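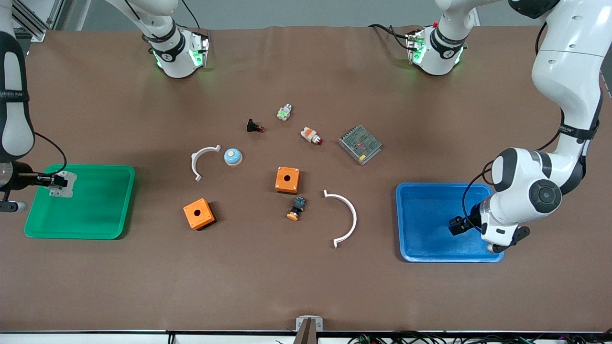
Every house in Skarnley has a drawer. It sits below the cutlery, it sticks, and it holds the parts of things the household no longer owns. Mine has a fuse for a kettle that died in 998 BC, by the look of it, and a key that has outlived every lock I've tried it in.

I decided to sort it one wet November, having run out of better ways to avoid the gutters. The books on tidying tell you to hold each object and ask whether you need it. They were plainly written by people who have never needed a 10 amp fuse at night, in socks. Of course I need it. I need all of it, just never on a day when I can find it.

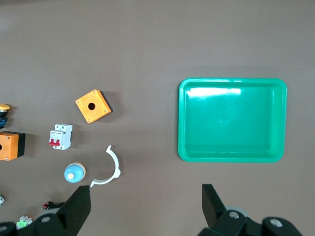
My neighbours take a harder line. The couple at number 8 threw their whole drawer out when they moved from Mustthorpe, and have been borrowing from mine ever since. Last month it was a plug. Before that it was the little bent tool for bleeding radiators, which I lent them gladly and haven't seen again.

The hardware shop is no help. It sells screws in packs of 526 when you want one, so the other 525 come home and go in the drawer, where they breed. I did buy a set of dividers, and they fitted beautifully until I tried to close it.

So I put everything back, more or less in the order it came out. The key went in last. There's a shed behind the church I haven't tried it on yet.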